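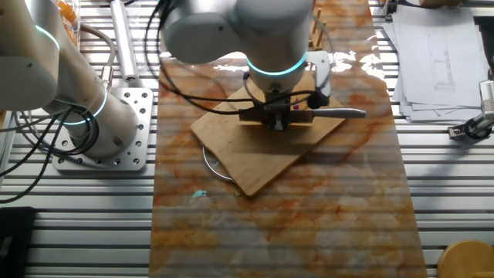 July 2, 2022

Notebook, chopping cell (the two-arm table). Writing this up at the end of the day with a cup of tea, so forgive the rambling. Saron, you asked me to put down everything I touched before you take the cell over, and I've tried, though I'm sure I'll remember something else the minute I get home.

First, the knife arm. You'll recall it was pulling to one side at the end of each stroke, and Alistair Mowat was convinced it was the tool frame and I was convinced it was the fingers. Well, we were both a bit right! I took the gripper off the wrist, cleaned the mating faces with a lint-free cloth and alcohol, and found one of the four screws had backed out nearly a full turn. All four are out, cleaned, and back in with a drop of the blue threadlocker, tightened crosswise. The torque driver is back in the Kleinschmidt drawer, second from the top, and I'd love it if it could live there from now on.

Then the tool frame. With the knife gripped horizontally I re-taught the blade tip using the pointed pin, four approaches from different sides, and the controller was happy on the second try. The first try I had the knife seated a hair too far forward in the fingers, which is an easy mistake, so please push the handle back until it stops before you close. The new length from the flange to the tip is 141 mm. The old entry is still saved under its own name in case we need to go back, but please don't load it just to see what happens. I did that in September and I still feel bad about the board.

Speaking of boards, I like having the bamboo one turned diagonally on the marble pattern one. The arm gets to it with the elbow in a much more relaxed position, and the wrist doesn't run up toward its limit on the far end of the cut the way it did when everything was squared up. It does mean the taught corners are only good for that angle. If somebody carries the board off to the sink (and somebody should, there were still bits of purple on it this afternoon), re-touch the near corner and the right-hand corner before running anything.

Cables. I spent longer on these than I meant to. The loop from the upper arm down to the gripper was snagging when the wrist rolled past the halfway mark, so I let out a bit more slack at the top tie and took some away at the bottom. I jogged it slowly through the whole roll range, both directions, with my hand on the stop button, and it swung clear every time. Have a look at it after a day or two of running though, these things creep. I used the soft ties, so you can just undo them and shift them along.

The other arm got less attention, poor thing. I checked the bolts on its perforated mounting plate and they were all snug, wiped down the joints, and re-bundled the cables where they trail off to the left. I did not re-teach anything on it. The base offset between the two arms is still Alistair's from the Tinach job, and I would trust it for handing over a carrot but not for anything where the two grippers have to meet closely. That's a proper half day with the calibration plate and I'd rather we did it together.

Test run: I set up 100 strokes in the air, blade well above the board, at reduced speed, no food. No faults in the log and no protective stops. The stroke counter reads 3901 now, so that's our starting point for the next service, which by Platulach's schedule comes due some 100 running hours from here. I haven't done a real cut with the new tool frame yet. Start with something soft and keep the force limit where it is, please. I know it feels timid.

Few things left over:

The finger pads look tired on the side that takes the push. Spares are ordered from Seten but I have no delivery date, and the person on the phone was lovely but didn't have one either.

I moved the drawings out to the far right corner of the table so we can scribble on them without reaching across the arm. My pencil marks are the current ones, Alistair's red ones are from before.

Knife comes out of the gripper before anyone puts their hands on the table. I know we all know this. Blade guard on, arm parked, then open the fingers.

I'm in tomorrow morning until lunch if you want to go through the corner touch-up together, Saron. It's fiddly the first time and then it's quite pleasant. Bring the good headlamp if it's still in your bag, the light on that side of the table gives me a headache.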